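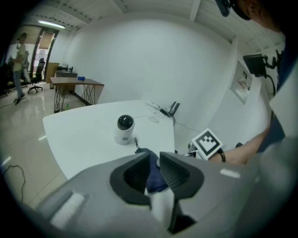
Foto: Athina Stefanou

La cámara pierde la conexión cada noche y no graba nada hasta la mañana

Publicado en Hogar conectado > Redes y wifi

tinta_y_cafe

Tengo dos cámaras de interior conectadas al wifi de casa, una en el salón y otra en un cuarto pequeño que uso para coser y guardar cosas. La del salón va bien. La otra se desconecta casi todas las noches, entre las 2:00 y las 2:30, y no vuelve hasta que la desenchufo y la enchufo otra vez. Si no me levanto, se queda así hasta la mañana.

El router es un Dindier de hace cuatro años, el que puso la compañía. Está en el recibidor. Entre el router y el cuarto hay un pasillo y dos paredes, una de ellas de carga. En el móvil me salen dos rayas de señal en ese cuarto, y con el móvil navego sin problema a cualquier hora.

Lo que ya he probado:
Reiniciar el router y la cámara.
Borrar la cámara de la aplicación y volver a darla de alta.
Cambiar el cargador por el de la otra cámara. Sigue igual.
Cambiar la contraseña del wifi, por si había algún vecino conectado.

En la aplicación el nivel de señal aparece como 82 cuando funciona, pero no dice 82 de qué. El registro del router tiene 1.047 líneas de esta semana y no entiendo casi ninguna. Hay muchas que dicen «DHCP lease expired» y otras de «channel change».

¿Es cosa de la cámara o del router? No quiero comprar un repetidor para descubrir luego que el problema era otro.

Hegde
Respuesta aceptada

Por la hora y por lo que pones del registro, miraría el router antes que nada. Muchos routers de operadora traen activada la selección automática de canal y hacen la comprobación de madrugada, cuando suponen que no hay nadie conectado. El móvil cambia de canal y ni te enteras. Algunas cámaras baratas, en cambio, se quedan buscando la red en el canal antiguo y ya no salen de ahí hasta que se les corta la corriente.

Yo haría esto, en este orden:

Entra en la configuración del router. La dirección suele venir en la pegatina de debajo, junto con la clave de administrador.

Busca el apartado de wifi de 2,4 GHz. Si el canal está en «Auto», pon uno fijo: 1, 6 u 11. Con una aplicación de análisis de wifi puedes ver cuál usan menos tus vecinos.

En la misma página, deja el ancho de canal en 20 MHz. Con 40 MHz vas a tener más interferencias y la cámara no gana nada.

Si las redes de 2,4 y 5 GHz tienen el mismo nombre, sepáralas y conecta la cámara a la de 2,4. La mayoría de estas cámaras solo admiten esa banda.

Luego ve al apartado DHCP y reserva una IP para la cámara. Así descartas lo de «lease expired», que por sí solo es un mensaje normal pero puede dejar colgado un aparato mal programado.

Déjalo dos o tres noches. Si sigue cayéndose a la misma hora, busca si hay un reinicio programado o un modo de ahorro nocturno — en algunos modelos viene en «Energía» y en otros en «Sistema». Si se cae a horas distintas, entonces sí pensaría en la señal.

El repetidor lo dejaría para el final.

vanport_sur

A mí me pasaba con una Cosden y era la cámara. La cambié y listo. Estos aparatos duran lo que duran. Además, dos rayas es poco, te va a dar guerra siempre.

merche_l

Estoy de acuerdo con lo del canal, añado un par de cosas.

Mira si hay actualización de firmware para la cámara. En la aplicación suele estar escondida dentro de «Información del dispositivo» y no avisa. La mía pasó meses con una versión vieja.

Comprueba también la tarjeta de memoria, si lleva. Cuando está casi llena o tiene errores, hay cámaras que se reinician al intentar borrar lo antiguo y luego no enganchan la red. Cópiate lo que quieras guardar y formatéala desde la propia aplicación.

Y si al final tienes que mejorar la cobertura, pregunta primero a tu compañía. En mi caso me cambiaron el router sin coste después de dos llamadas — la primera persona me dijo que no se podía.

tinta_y_cafe

Puse el canal 11 y reservé la IP. Lleva cuatro noches sin caerse. El ancho de canal ya estaba en 20. No encuentro el reinicio programado en el menú del Dindier, pero de momento no hace falta. Gracias, marco la primera.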